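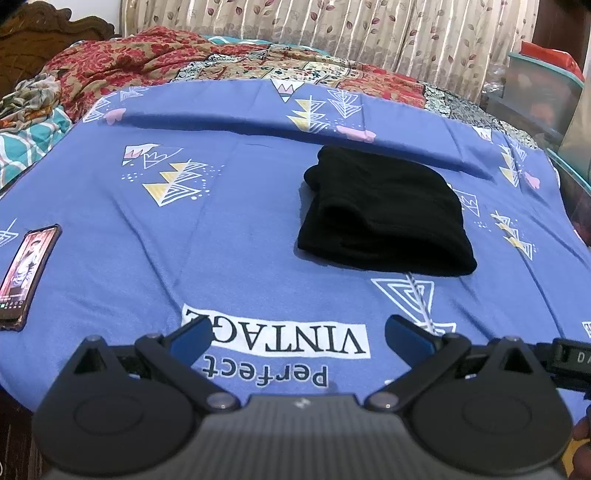
*Black garment, folded, on a blue printed sheet. Phone at left.*

Datasets > Audio > Music > Darel Sessions

# Darel Sessions: a small collection of jazz rehearsal recordings

Posted February 17, 2025 by Siobhán Horgan

Hi! This is the card for Darel Sessions, a set of rehearsal takes I recorded with the Echeverri quintet (tenor, trombone, piano, bass, drums) while they were getting a new book of tunes ready. I play trombone in the band, so I'm not a neutral party, and you'll hear me crack plenty of notes. All of it is original music, most of it written by our pianist, Fasil Fikre, with a handful of tunes from me.

I wanted recordings of a band working things out: false starts, people talking over the last chord, the bridge played four times in a row at four different tempos. Finished albums are easy to find. Rehearsals mostly live on somebody's old laptop, and mine was getting full.

## What's in it

- 283 takes, stereo WAV, 48 kHz / 24 bit
- almost 100 of those takes also come with separate tracks for each instrument
- `takes.csv`, one row per take (tune, composer, tempo as counted off, who solos and in what order)
- `charts/`, lead sheets as PDF and MusicXML
- `notes/`, my rehearsal diary, lightly cleaned up (I took out the swearing and one long rant about parking)

The shortest takes are a few seconds of someone counting in and then stopping. I left them in on purpose! If you only want full run-throughs, filter on `complete == yes`.

## How it was recorded

Most of it happened in the upstairs room at Distwood, a rehearsal space with a low ceiling and a decent upright. We used a stereo pair over the band for everything, plus close mics whenever we had the patience to set them up. The piano was tuned in November and then not again, so the later takes drift a little flat in the top octave. Fasil would like me to say that he noticed.

Drums bleed into everything. The bass track is the worst for it, and if you're doing source separation you should treat the "separate" tracks as mostly-one-instrument.

## Labels

I did the first pass on tune names, solo order and form by ear, and Fasil went over the form labels afterward with his own scores. Where we disagreed (usually on whether an eight-bar tag counts as part of the head) we kept both answers, in `form_a` and `form_b`. Beat annotations came out of Gultoteck, a little beat tracker, and I fixed them by hand for every complete take. It gets very confused by rubato intros, so those have no beats at all until the drums come in.

Tempo is what was counted off. What we played is a different story, especially on "Gray Stairs," which speeds up every single time.

## Getting started

Unzip, then open `takes.csv` in whatever you like. File names go tune, session, take:

 grayStairs_s04_t02.wav

Session numbers skip from s06 to s08. I numbered one wrong early on and by the time I caught it the names were all over the diary, so s07 doesn't exist.

## Known problems

- Three takes of "Low Lantern" have a hum on the left channel. Marked `hum` in the CSV.
- Trombone mutes aren't labeled. Sorry, I should have written them down.
- One chart has a wrong chord in bar 12. We've been playing it the wrong way for so long that we prefer it now, so the chart says one thing and the recordings say another.

## License and credit

Free for research and teaching, no selling it, no sampling it for releases without asking us first. Everybody in the band signed off, chatter included. Please credit "Echeverri quintet, Darel Sessions" and drop me a line if you make something with it, I love hearing about it. Bug reports are welcome too, and wrong solo orders get fixed fastest.

We use cookies to remember your download settings. By continuing to browse, you accept our cookie policy. Accept | Manage preferences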